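So I finally closed out my step challenge at work, and I have things to say about walking after dinner.

Quick background if you're new here. I work from home four days out of five, at a desk that faces a wall, and last winter I noticed I could go from breakfast to bedtime without putting on real shoes. My phone kept a record of this, which was rude of it. In December my average was 2,209 steps a day. I'm pretty sure a good chunk of those were to the fridge.

My sister-in-law Zoia Lytvynenko is the one who got me going. She walks every single night after supper, in any weather, in a giant green raincoat, and she's been doing it since before my niece was born. I asked her what her secret was and she looked at me like I'd asked how she manages to brush her teeth. "I eat, then I go out," she said. OK then!

So I started eating and then going out.

The first week was miserable, I won't lie. It was cold, I had the wrong gloves (the stretchy kind that wind goes straight through), and I walked the same loop every time, up Galtby Road to the gas station and back down the other side. I kept checking my phone. I was bored out of my skull by the mailbox on the corner and there are a LOT of corners after that mailbox. My average for that week came out at 2,508, so all that suffering bought me basically one extra trip to the basement to do laundry.

What changed it for me was dropping the loop. I'd been treating the walk like a treadmill with worse lighting. One night the sidewalk on Galtby was torn up for pipe work, so I cut left through the old part of downtown and ended up wandering around back there until almost 9:30. I didn't look at my phone once. When I got home my husband had eaten the last of the pie, assuming I'd moved out.

I've lived here eleven years and I had only ever seen those streets from the car. On foot, after everything closes, you notice the weird stuff. There's a doorbell on one building that's at about knee height. There's a shoe repair place I would have sworn shut down years ago, with a handwritten card in the door saying back after lunch. And I've gotten kind of obsessed with old shopfronts. Whoever built them put so much trouble into the trim! All those ledges and curvy bits of molding, down at the height where most people's shins go past. I find myself slowing way down for them, which does nothing for my heart rate but I don't care.
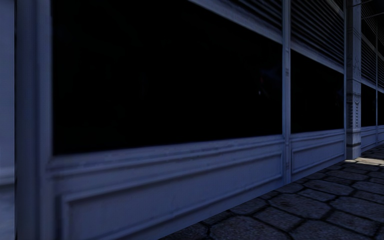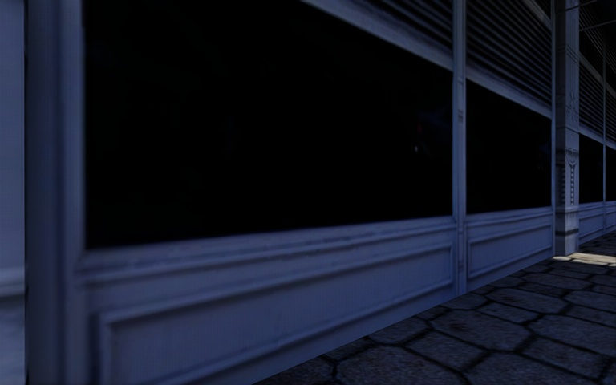 Dark shop glass, blue-gray trim and a good stretch of paving to go with it. My kind of evening.

Anyway, a few things I've figured out, for anyone who wants to try this.

Go right away. If I sit down on the couch after eating, even "just to finish my tea," it's over. I leave the dishes in the sink now and do them when I get back. They're still there, sadly, but I'm in a better mood about it.

Get decent socks. I'd read all these articles about shoes and I did buy new shoes, and they're fine, but the socks made a way bigger difference. Mine are wool ones from Loteck, the outdoor store by the bus station, and I bought two pairs to start with and went back for more. They itch for the first few wears and then they don't. My old cotton ones have been demoted to dusting.

Wear something people can see. I held out on this because I thought I'd look silly, and then a car backed out of a driveway without seeing me and I yelped so loud that a dog started barking in another house. I have a reflective vest now. I look silly. Zoia approves.

Leave the headphones at home some of the time. I love a podcast, but I was using them to get the walk over with. Now I do maybe half my walks with nothing in my ears, and that's when I remember the name of that actor, or work out what I should have said in the meeting, or decide to repaint the bathroom. (I have not repainted the bathroom.)

Have a turnaround spot with a reward. Mine is Gál, the little bakery on the hill, which stays open later than anything else on that side of town. I don't buy something every time, I swear. But they do a poppy seed roll that comes in at up to 600 calories depending on who's rolling it that day, according to the girl at the counter, and I've decided that the hill cancels it out. Please don't email me about the math.

A few of you asked about weight and sleep. Weight: no change at all, see previous paragraph. Sleep: so much better that I'm a little mad about it. I used to lie there at midnight composing emails in my head. Now I'm out before my husband has finished plugging in all his chargers. My back is less cranky too, though I also got a new chair in the spring, so who knows which one gets the credit.

The other thing is that I talk to people now. There's a man with two elderly beagles who I've nodded at for months, and last week we graduated to weather. There's a woman who does stretches on her porch steps at the exact moment I go by, and if I'm late I feel like I've stood her up. My husband has started coming along every now and then. He's a terrible walking partner, he stops to read every menu in every restaurant window even though we've already eaten, but we've had better conversations doing that than we have in front of the TV in ages.

The work challenge ended with me somewhere in the middle of the list. The guy from accounting who won it has a treadmill under his desk, so I'm not counting him. I got a water bottle with the company logo on it. The lid leaks.

Next up I want to try the Drisholm trail, all the way to the old mill, probably when it gets a bit warmer. Zoia says it's muddy until May and I need proper boots, so I guess I'm going back to Loteck. If any of you have done it, tell me whether there's a bathroom at the far end, I'd really like to know before I commit.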